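# Thread: Repeated protective stops on the perimeter route (Samberg grounds)

**Category:** Outdoor mobile units / Faults and safety
**Status:** Open

---

**grounds_ops_samberg** wrote:

We are requesting comment from other operators on a fault affecting our outdoor patrol unit, a Zokeck base running the Nair navigation package, release 13. The unit covers a paved loop beside the sports field at our Samberg site.

In November the unit began to make unplanned protective stops. The log for that month lists 234 stop events. In most of them the unit halted, held for 20 seconds, cleared the fault without operator input and continued. We would ordinarily treat this as a nuisance. The matter became a safety concern when the opposite fault occurred: the unit failed to stop for a traffic cone placed on the route during a scheduled check, and pushed it for a short distance before the contact bumper engaged. No person was near the route and there was no damage.

The unit has been withdrawn from unattended service. It now runs only with an attendant holding the remote stop. The fault code recorded in both situations is 1217, which the manual lists only as "range data inconsistent."

We would appreciate hearing from any site that has recorded the same code.

---

**latilcombe_facilities** wrote:

The Latilcombe site has recorded code 1217 on the same base. In our case the cause was a loose connector behind the front cover. The stops were random in location and became more frequent on rough ground. We recommend that the connector be reseated and secured before any other work is done. Please also state the surface type and whether the stops occur in one place or along the full loop.

---

**grounds_ops_samberg** wrote:

Thank you. The connector was inspected and reseated when the unit was withdrawn. The fault returned during the next attended run.

The stops are not evenly distributed. They fall mainly on the straight concrete path and on the asphalt area that joins it. Views from the route are attached.

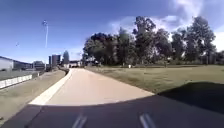
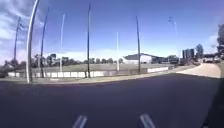
The remainder of the loop passes behind the maintenance yard and produced very few events. The yard section is also the roughest part of the route, so the pattern does not match the connector fault reported from Latilcombe. The cone test that failed was carried out on the straight path.

---

**range_and_reason** wrote:

I would look at low sun and bright surfaces before opening the cover again. Pale concrete and white panels can return enough light to confuse the range sensor at certain angles. The software then does one of two things: it reports an obstacle that does not exist, or it discards the readings as noise. The second result would explain the cone.

Please compare the time of day of each event with the heading of the unit. If the stops cluster by heading, the cause is optical.

---

**latilcombe_facilities** wrote:

We do not agree that the electrical cause can be set aside after a single inspection. Our own connector passed two inspections before it was replaced. A partial contact can also depend on temperature, and a sunlit section of route would be warmer than a shaded yard. The heading comparison would not separate the two explanations unless the unit is also run on the same sections under overcast skies.

---

**range_and_reason** wrote:

That is a fair objection. Both comparisons should be made. An overcast run at the same speed, with the same load, would be the more useful of the two.

---

**policy_desk** wrote:

A procedural note for all participants. Whatever the cause, a unit that discards obstacle readings and continues to drive has failed in the unsafe direction. Operators should not reduce sensor sensitivity in order to lower the number of nuisance stops. If such a setting has been changed at any point, it should be declared in the fault report.

---

**grounds_ops_samberg** wrote:

The point raised by policy_desk is relevant. On review of the configuration history, we found that the noise filter had been raised one level by our own staff after the first complaints about stopping. The change was made before the failed cone test and was not entered in the maintenance record. It has been reversed.

This may account for the missed cone. It does not account for the original stops, which began under the default setting. We will carry out the overcast run and replace the connector afterward, so that the two results remain separate.

---

**latilcombe_facilities** wrote:

We support that order of work. Please retain the old connector for examination.

---

**grounds_ops_samberg** wrote:

Update, 27 December 2023: the overcast run has been postponed pending a replacement battery. Attended operation remains in force and the thread should be left open.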